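Mesa de jantar Zarby com tampo em mármore escuro

Por Montserrat Miranda
2024-05-12
Imprimir | Enviar por e-mail
14 partilhas | 1 comentário

Vou começar pelo que toda a gente me pergunta na loja: sim, a pedra é mesmo pedra, e sim, risca se a tratarem mal. Pronto, está dito, agora já podemos falar da Zarby à vontade, que é a mesa de que mais gosto no nosso catálogo (e tenho uma em casa há três anos, por isso não venho para aqui falar de cor).

A Zarby é uma mesa de seis lugares. Oito, se forem pessoas que se dão bem. Mede 180 cm de comprimento por 95 de largura e fica a 75 do chão, altura normal, dá com praticamente qualquer cadeira. O tampo tem 3 cm de espessura e é cortado de uma só peça, sem emendas. A base é em ferro pintado, com duas travessas por baixo, e foi desenhada pelo Igor Ďurica, que andou meses a teimar comigo por causa da posição das pernas. Eu queria-as nos cantos, ele queria-as recuadas. Ganhou ele e ainda bem, porque assim ninguém bate com o joelho, nem sequer quem fica à cabeceira!

Sobre a cor. Trabalhamos com três acabamentos: o claro, a que chamamos Drement, o verde e o cinzento escuro. O escuro é o que sai mais, de longe, e é também o que dá mais surpresas, porque as veias mudam imenso de bloco para bloco. Há chapas quase lisas e há outras cheias de risquinhos brancos, e de vez em quando aparecem manchas cor de ferrugem no meio do cinzento. Há clientes que adoram essas manchas e há clientes que me telefonam aflitos a pensar que alguém entornou chá. Se tiverem preferência, digam-me antes de encomendar, a sério, escrevam-no nas observações. Eu vou ao armazém, escolho convosco por telefone e mando fotografias das chapas disponíveis. Depois de cortada já não há volta a dar.

O peso é a parte menos simpática. O tampo sozinho são 150 quilos e a base mais uns quantos, de maneira que isto não é mesa para mudar de sítio ao sábado de manhã porque nos apeteceu. Medir a sala antes! Medir também as portas, o elevador, a curva da escada. Já nos aconteceu chegar a um terceiro andar em Braga com o tampo às costas (quatro homens e uma correia) e descobrir que o patamar tinha menos dez centímetros do que o cliente nos tinha dito. Acabou por entrar pela varanda, com grua, e a grua foi à parte. Agora peço sempre uma fotografia da escada e não me levem a mal a insistência.

Quanto ao chão, em soalho antigo convém confirmar se aguenta. Numa laje de betão não há problema nenhum.

Cuidados no dia a dia: pano húmido, sabão neutro, secar. É isto. Nada de vinagre, nada de limão, nada daqueles sprays tira-gorduras que prometem milagres, que o mármore é calcário e o ácido come-lhe o brilho. O vinho tinto também não é amigo, limpa-se logo e fica tudo bem; deixado de um dia para o outro, fica lá a rodela. Eu tenho uma rodela. Foi no aniversário da minha irmã, em novembro, e já lhe ganhei carinho. Os tampos saem daqui com impermeabilizante Cotik, duas demãos, e recomendo repetir uma vez por ano. Uma lata dá para a mesa toda e ainda sobra para a bancada da cozinha ou para o parapeito da casa de banho. Aplica-se com um pano de algodão, espera-se um quarto de hora, tira-se o excesso e deixa-se a mesa em paz até ao dia seguinte.

Tachos quentes, só com base por baixo. Há quem diga que o mármore aguenta tudo e eu própria já pousei lá a cafeteira sem pensar, mas um choque térmico pode abrir uma fissura e essa não a cobre a garantia.

Preço: 2.775 euros com IVA, no acabamento escuro ou no verde. O Drement sai mais caro porque a pedra vem de mais longe, peçam orçamento. Se quiserem só o tampo, para pôr numa base que já tenham, fica em 2.000 euros certos, mas nesse caso preciso das medidas da base e de saber de que é feita (não monto mármore em cima de cavaletes de pinho, já me pediram duas vezes). A entrega e montagem em Portugal continental custam 300 euros e incluem dois andares de escada. Ilhas e Espanha, sob consulta.

O prazo é de 30 dias úteis a contar do sinal. Em agosto a oficina fecha, por isso quem encomendar em julho recebe em setembro, e não vale a pena pedir-me para abrir uma exceção, que até eu vou para a praia.

Perguntam-me muitas vezes se não seria melhor escolher granito, ou um compósito daqueles novos. Olhem, depende de vocês. O granito é mais rijo e dá menos trabalho, e se têm três miúdos pequenos e pouca paciência para bases de copos, eu própria vos mando para lá, que também fazemos a Michalski em granito com as mesmas medidas. A Zarby é para quem gosta de passar a mão pela pedra enquanto toma café e não se importa que ela vá envelhecendo. A minha já está mais baça no meu lugar do que nos outros, de tanto cotovelo, e há um cantinho lascado do lado da janela que foi culpa do aspirador. Se vos acontecer o mesmo, não entrem em pânico: as lascas pequenas preenchem-se com resina na cor da pedra, o serviço é feito em casa e demora uma manhã.

Ah, e as arestas. De série vêm ligeiramente boleadas. Pode-se pedir aresta viva, fica muito bonita, muito direitinha, mas lasca com mais facilidade. Com crianças em casa nem penso duas vezes, boleada. Os cantos arredondados também se fazem, sem custo extra, desde que venha indicado logo na encomenda.

Para ver ao vivo, temos uma montada no showroom, de terça a sábado, com a hora de almoço fechada. Tragam uma cadeira vossa se quiserem, já cá tivemos gente a chegar com a cadeira no banco de trás do carro e eu acho uma ideia excelente. As amostras de pedra são pequenas e levam-se para casa emprestadas durante uma semana, para ver como ficam com a luz da sala, que muda tudo.
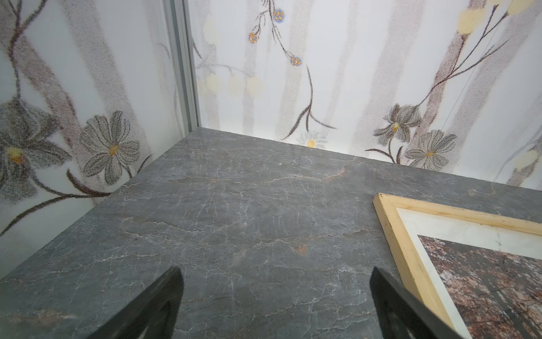

Siobhán Fahy
Comprei a Zarby escura no ano passado e confirmo a parte da escada, meçam mesmo! Só queria acrescentar que o impermeabilizante cheira bastante no primeiro dia, nós jantámos na cozinha. E uma dúvida: a segunda demão anual tem de ser Cotik ou posso usar outro produto para pedra natural? Na drogaria aqui da rua não têm.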